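Neronbridge Major

The Neronbridge Major is an amateur association football club based in the town of Neronbridge. The club plays its home matches at the Nona Ground and competes in the regional second division. It is best known for a zonal style of play adopted under the coach Lesia Kuzmenko and for its youth section, the Amico. 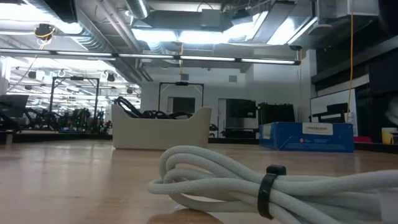

History

The club was formed by the merger of two works teams, Neronbridge Rail and Major Mills. The mill side supplied most of the players and the second half of the name. The rail side supplied the ground, which it held on a long lease from the town. Both teams had played in striped shirts, and the merged club kept the stripes in dark green and white.

For most of its early period the club used a conventional formation with two wide players and a single center forward. Results were uneven. The team was promoted twice and relegated twice, and spent 6 seasons in the third division before returning to its present level.

Kuzmenko period

Kuzmenko joined the club as a reserve team coach and took charge of the first team the following September. She had played as a central midfielder and had no earlier experience as a head coach. Her first change was to drop man marking at corners and free kicks. Defenders were assigned to areas of the penalty box, with one player left free to attack the ball.

In open play the team moved to a back three. The middle defender was expected to carry the ball into midfield when the opposing forwards stood off, and a holding midfielder dropped into the gap. The arrangement placed heavy demands on the holding player, and several were tried before it settled. Opponents learned to press the middle defender early, and the goalkeeper was then used as an extra passing option.

In her third full season the club finished second with 71 points and 67 goals scored, both club records. It lost the promotion playoff on penalties after a goalless draw. Kuzmenko left at the end of the next season. Later coaches returned to a back four but kept the zonal system at set pieces.

Ground

The Nona Ground lies on the east bank of the river, next to the former rail yard. It has a capacity of 3,000, most of it standing. The single seated stand runs along the west touchline. The field slopes toward the south goal, and teams that win the toss commonly choose to play downhill in the second half. Drainage on the river side was rebuilt after a run of postponed winter matches. Evening matches normally start at 7:30 p.m.

Youth section

The Amico began as an independent youth club and was absorbed by the Major when its own field was sold for housing. It kept its name and its plain white shirts. Teams are entered in the local league at all junior age levels. Younger groups play on reduced fields with smaller goals, and players are moved between positions during the season. Full-size matches begin at under-13 level.

Rivalries

The main rivalry is internal to the town, with Neronbridge Athletic. The two clubs meet in the league when they share a division and otherwise in the district cup.

See also

District cup
Zonal marking
Sweeper (association football)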